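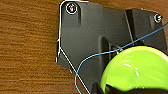
Collard Code

The Collard Code is a set of working rules for operating mobile robots in kitchens that people are also trying to use. It covers approach speeds, the handling of doors and racks, cable routing, wrist cameras, and the conduct of the human operator, who takes up more of the text than the robot does. The code is voluntary. It has been adopted by several laboratories and workplaces, including Clalska and the Banside test kitchens, and is quoted by a good many others that have read only the first page.

Origin

The first version was a two-page notice written by Vinh Văn for the shared kitchen at Collard, where a mobile manipulator and the office staff had been using the same dishwasher on different principles. It had 11 rules, four of which dealt with mugs. A longer edition appeared the following September, and this is the one usually meant by the name. It dropped the mugs to an appendix and added the sections on cabling and stopping distance.

The notice was prompted by a review of the Collard fault log, which then held 2,483 entries. Văn sorted them by cause and found that the largest group had been filed under "other." Most of the code is an attempt to divide up that group.

Scope

The code applies to robots with at least one arm, working within reach of household-type appliances, at times when other people may enter the room. Fixed industrial cells are excluded. So are commercial kitchens, which have rules of their own and less patience.

A kitchen does not have to be tidied before work begins. Section 2 says that the room should be "as found," on the grounds that a robot tested only in clean kitchens will sooner or later meet a real one. The operator must, however, walk the floor and check for liquid, trailing leads and open drawers below knee height.
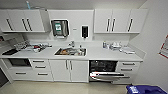
The same section asks the operator to note which doors, drawers and racks are open at the start, and to leave them that way unless the task says otherwise. Earlier drafts required a written list. This was cut after it was found to take longer than the tasks.

Speed and distance

With a person in the room, the tip of the gripper may move at no more than 250 millimeters per second. Within 40 centimeters of an appliance door the base must be stationary before the arm moves. The code does not allow the two to be combined "to save time," a phrase it puts in quotation marks throughout.

The operator must have a stop button in the hand. A stop button on the counter is treated as no stop button, and a stop button in another operator's pocket is treated as an incident.

Doors and racks

Section 4 is the most often cited. Its main points are these:

- A drop-down door is never to be used as a shelf, a step or a rest for the arm.
- The robot approaches an open door from the side where possible, with the base clear of the door's full swing.
- Racks are pulled by the front rail and in a straight line. If the rack stops early, the arm stops too.
- No force above the limit set for the session is to be applied to a hinge, whatever the schedule.
- Glasses and knives are left out of early trials. The code gives no date on which a trial stops being early.

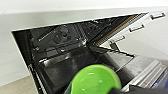 Appliance door in the open position, with rack and drawer fronts, seen from a wrist camera.

The 1.2 revision added a paragraph on door seals, which can be damaged by a fingertip dragged along them at low speed. The damage is easy to miss and tends to be discovered by the floor.

Cabling and fasteners

Wires near a moving joint should have enough slack for the full range of motion and no more. The recommended check is to move the joint slowly by hand through its whole travel while watching the wire, and the code adds that the person watching should be somebody other than the person who routed it. Clips are inspected at the start of each shift. Exposed screw heads are marked with paint after tightening, so that later movement shows as a broken line.

Fingertips and other soft contact parts are replaced every 200 hours of use, or at the first tear. Tamura, which follows the code in most respects, replaces them only at the first tear and has submitted two long letters on the subject.

Cameras

A wrist camera sees whatever the wrist points at, including notices, mail and colleagues. The code requires a sign on the kitchen door while recording is under way, and a pause when anybody asks for one. No reason need be given. Footage containing faces is removed before it is shared outside the site.

Reception

Operators have generally found the code workable, though section 7, on eating near the robot, is widely ignored. Banside has criticized the speed limit as too low for unloading a full rack before the next meal. The reply, printed as a footnote in the current edition, notes that the people of Banside were previously unloading it by hand and had not been fast either.

A proposed section on washing up after a session has been in draft through three revisions – the wording of who is meant by "the last user" remains open.

See also: Operator training; Stopping distance; Shared workspaces

Contact the editors | Copyright and reuse | Back to top
We use cookies to remember your reading preferences. Accept | Manage settings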